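Guía de uso del arcón Olledix
Sección 4. Preparar, doblar y guardar las prendas de punto

Esta sección explica cómo doblar jerséis, camisetas gruesas y otras prendas de punto encima de la cama y colocarlas en el arcón. El montaje de la base y de las bandejas se trata en la sección 3. Si el arcón todavía no tiene la tapa puesta, conviene terminar primero esa parte.

4.1 Antes de empezar

1. Estire la colcha o la manta y deje las almohadas y los cojines en la cabecera. No hace falta retirarlos.
2. Vacíe los bolsillos de las prendas que los tengan.
3. Compruebe que cada prenda está completamente seca, sobre todo en los puños, el bajo y las costuras de los hombros.
4. Separe las prendas que necesiten lavado o arreglo. Los botones flojos se cosen antes de guardar.
5. Quítese anillos y pulseras que puedan enganchar el tejido.

Precaución: no guarde ninguna prenda húmeda con la tapa cerrada. El arcón tiene rejillas en la parte trasera, pero no sirve para secar ropa.

Nota: sobre una manta de pelo la prenda resbala menos que sobre una sábana y se puede doblar con más calma. Como contrapartida, la manta suelta pelusa durante los primeros usos. Pase un cepillo por la prenda antes de meterla en la bandeja.

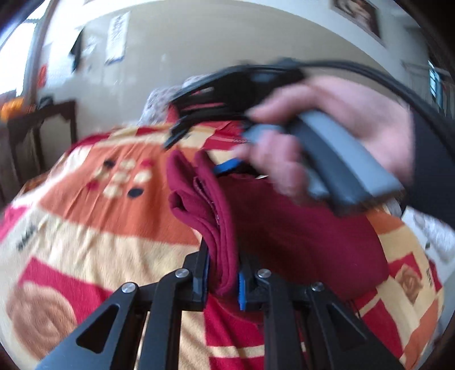 ¿Se pueden guardar los jerséis de punto colgados en una percha?

Es preferible guardarlos doblados. El peso de la prenda tira de los hombros y, con el tiempo, el punto se alarga y queda marcada la forma de la percha. Una chaqueta ligera puede pasar unos días colgada sin problema, pero para guardar la ropa toda la temporada hay que doblarla.

4.2 Extender la prenda

1. Coja la prenda por los hombros y déjela caer sobre la cama, con el delantero hacia arriba y el cuello hacia la cabecera.
2. Alise el cuerpo con la palma de la mano, del centro hacia los lados. No tire del bajo ni de los puños.
3. Coloque las mangas abiertas y quite los pliegues de las axilas.
4. Si la prenda lleva cordón, tire de él hasta que los dos extremos queden iguales y métalo por dentro del cuello.
5. Deje visible la etiqueta del cuello. Ayuda a centrar la prenda y más adelante permite consultar las instrucciones de lavado sin desdoblarla.

Precaución: las prendas con cremallera se cierran hasta arriba antes de doblarlas. Una cremallera abierta puede enganchar el punto de la prenda de al lado.

Los cordones sueltos, los cinturones de tela y los lazos se guardan en la bolsa pequeña que viene con las bandejas. Si se quedan encima de la cama mientras se dobla, acaban dentro de alguna prenda y cuesta encontrarlos en otoño.

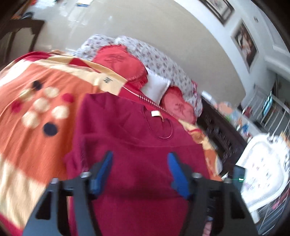
Texto de Elba Durán | Manuales del hogar Moltonham | 5 de junio de 2020

4.3 Doblar las mangas y el cuerpo

El doblado que sigue es el que mejor se ajusta al ancho de las bandejas Olledix. Se puede hacer en otro orden, aunque entonces hay que comprobar que el paquete final no sobresale por encima del borde.

1. Doble una manga hacia dentro, cruzada sobre el cuerpo. El puño debe quedar dentro del contorno de la prenda.
2. Repita con la otra manga. Si las mangas son muy largas, doble los puños hacia abajo, en la misma dirección que el costado.
3. Lleve los dos costados hacia el centro hasta obtener una tira con los bordes rectos. En las tallas pequeñas este paso se puede omitir.
4. Suba el bajo hasta la mitad de la prenda.
5. Vuelva a doblar hacia el cuello y dé la vuelta al paquete.

Nota: en las prendas de punto grueso no apriete los dobleces con la mano. Se asientan solos en la bandeja.

Si una manga se abre al doblar la otra, sujétela por el puño hasta llegar al paso 3. También se puede poner encima un cojín pequeño de los que haya en la cabecera. Con tejidos que resbalan, una hoja de papel de seda entre la manga y el cuerpo mantiene el doblez en su sitio y evita que se marque la costura.

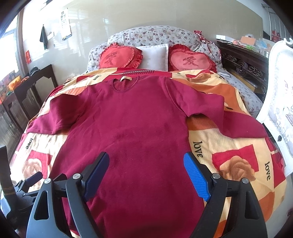

El papel de seda debe ser blanco y sin estampar. Los papeles de color pueden teñir los tejidos claros si hay humedad en la habitación, y el papel de periódico mancha siempre. En el recambio Stellex las hojas vienen ya cortadas a la medida de la bandeja; si usa un rollo, corte la hoja de manera que no llegue al borde.

4.4 Colocar las prendas en las bandejas

1. Ponga las prendas más pesadas en la bandeja inferior.
2. Coloque los paquetes en vertical, con el doblez hacia arriba. En esta posición se ve cada prenda sin mover las demás.
3. Junte los colores oscuros y los rojos intensos en una misma bandeja, separados de los crudos y los blancos. Los tejidos de pelo también van mejor aparte.
4. No ponga más de 8 prendas gruesas en cada bandeja.
5. Encaje la bandeja en las guías y empuje hasta notar el tope.
6. Baje la tapa despacio, con una mano en cada esquina.

Precaución: cada bandeja admite un máximo de 2.000 gramos. Con más peso, las guías se comban y la bandeja deja de correr bien. La garantía no cubre las guías dobladas por exceso de carga.

4.5 Revisión durante la temporada

Abra el arcón una vez en agosto y déjelo sin tapa durante cinco minutos como mínimo. Es un buen momento para cambiar las bolsitas antipolilla, que van en las esquinas de la bandeja y nunca en contacto con el tejido. Si alguna prenda ha cogido olor, extiéndala sobre la cama, con la ventana abierta, y vuelva a doblarla al terminar el día.

Cuando una prenda salga con marcas de doblez, siga estos pasos:

1. Extiéndala boca arriba en una superficie plana.
2. Pase las manos por encima para alisar el tejido.
3. Déjela reposar una noche.
4. Si la marca continúa, use vapor sin apoyar la plancha y respete la temperatura indicada en la etiqueta.

Nota: las mantas y las colchas no caben en las bandejas estándar. Para ellas se usa la funda Noonan, que se coloca directamente en el fondo del arcón después de retirar la bandeja inferior. Las medidas figuran en la hoja suelta que acompaña a la funda.

Contenidos relacionados
Sección 3. Montaje de la base, las guías y la tapa
Sección 5. Limpieza del arcón por dentro y por fuera
Funda Noonan para mantas y colchas: hoja de medidas
Recambios Stellex: papel de seda y bolsitas antipolilla

Contacto | © 2020 Moltonham. Todos los derechos reservados | Volver arriba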